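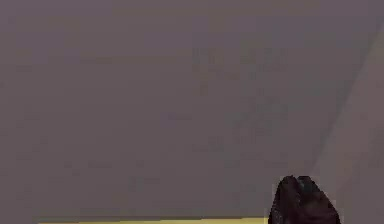
Floseo to handle its own masters from November

Electronic duo Floseo have ended their licensing arrangement with Trukden and will take back control of their first two albums in November. Under the original contract, signed after the release of their debut EP, Trukden held the masters for seven years and administered digital distribution in all territories. The term lapsed without renewal. A notice to distributors dated 30th June lists the affected catalogue numbers.

Urszula Nowicki, who manages the duo, told us the recordings will be redelivered through Jandlow under the existing ISRCs. Keeping the codes should preserve stream counts and playlist placements, provided the audio files match the originals and the metadata is identical. Listeners may still see duplicate listings for up to seven days while the old versions are withdrawn. Two remixes from the second album are excluded, as the remixer's agreement was made directly with the label and has a separate term.

Publishing is unaffected. Both writers remain with El Fassi, and mechanical royalties will be collected as before.

The physical stock position is less tidy. Trukden's final inventory statement shows 2,704 units, of which 1,145 are vinyl copies of the second album. The contract gives the label a sell-off period on finished goods, with no right to manufacture more. Floseo have the option to buy whatever is left at cost when that period closes. Nowicki said they would probably take the vinyl and leave the CDs – freight and storage being the deciding factors.

The lacquers for the debut have been returned. Nhyira Ayaaba, who mastered both records, has the flat transfers and will recut the album at 45 rpm over two discs if a repress goes ahead. No new programme of touring has been announced, and the third album is still being mixed.

Shops with open orders for either title should direct them to Trukden's distributor until the sell-off period ends. Licensing enquiries for film and television now go to Nowicki's office.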